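About Rulteo

We write the software that tells outdoor robots where they are, where they're going, and when to stop and think about it.

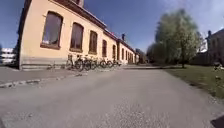 What does Rulteo make?

Planning and perception software for small wheeled robots that share paths with people. You bring the robot. We bring the part that argues with itself over whether a shadow is a hole.

Our main product is Cetier, a path planner that picks a new route 60 times a second and usually picks the same one. Customers find this dull, and we take it as praise. Mikuš is the perception side. It sorts camera input into pavement, grass, curb and "please slow down," and it was trained on a great deal of ordinary asphalt. Long walls, parked bicycles and trees in new leaf are all in a day's work for it. Clurkerier plays back logs so you can see what the robot thought it was doing. We did try to find a better name.

There were 4 of us when we started, sharing one desk and a simulator in which it never rained. The simulator now has rain. Every release has to get through 100 recorded routes before it goes anywhere near a real wheel, and release notes list what got worse along with what got better.

We don't build hardware. We tried in our first April, and the less said the better.

Support is open until 4 p.m. Send the log file with your first message, please.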